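Packing gallery, spare bed

Bag sort for the Fotside trip, three nights away. Everything goes on the bed first and then into the bags, same as last year. Started at 6, still going at 9. More pics when I get a minute, the Bustos ones are still on the old phone.

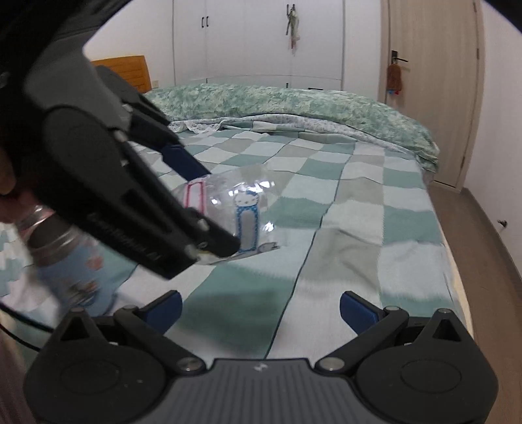

Clear bag with the Hello Kitty sticker, blue patterned bottle with the silver cap.

Clear bags are the best thing we ever switched to, no more tipping the whole lot out to find a hair tie. Bottles always travel upright in the side pocket, learnt that the hard way on the Ada weekend (shampoo evrywhere).

Still to add: pyjamas, chargers, the good towel. Colour tags for the bags are comming tomorrow morning.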